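Sealing a Marble Countertop

Marble is calcium carbonate. It absorbs liquids through its pores and reacts with acids. A penetrating sealer slows the absorption. It has no effect on etching, so lemon juice will leave a dull mark on sealed stone just as it does on bare stone.

Testing

Clean the counter with a pH-neutral stone soap and let it dry overnight. Place a teaspoon of water on the surface and wait 5 minutes, then wipe it off. A dark spot under the water means the stone needs sealer. If there is no change, stop and test again in July or whenever you next clear the kitchen. Test near the sink and near the stove, as wear is seldom even.

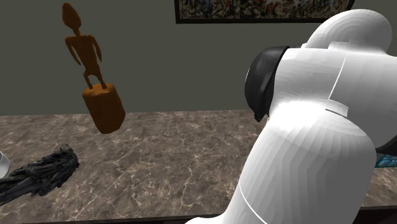 Clear the slab before applying anything. Sealer that pools against the base of an object dries as a hazy ring. Small items are easy to miss, and a figurine like the reddish-orange one on this brown marble-patterned counter has to be moved along with the canisters and the toaster. Mask the wall edge and any metal trim with low-tack tape.

Applying

1. Sand out existing etch marks first. Use 300 grit, wet, with light pressure, then work up to the grit that matches the original finish. Polished slabs are best left to a stone shop.
2. Shake the sealer. I use Rarnach solvent-based; Worku makes a water-based version with less odor.
3. Pour a small amount onto a lint-free cloth and wipe it on in overlapping passes. Work one section at a time.
4. Leave it for 8 minutes. Add more wherever the stone goes matte.
5. Wipe off all residue with a dry cloth and buff.

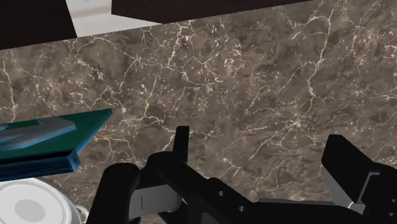
Residue left past that time hardens. To remove it, wet a cloth with fresh sealer, rub until the film softens, and buff again right away. Steel wool will scratch the stone.

Curing

Keep water off the counter for a full day. If you seal on Sunday, normal use can resume Monday evening. Repeat the water test before deciding on a second coat.

Questions about older slabs can go to Nokuthula Du Plessis at the Wonville shop.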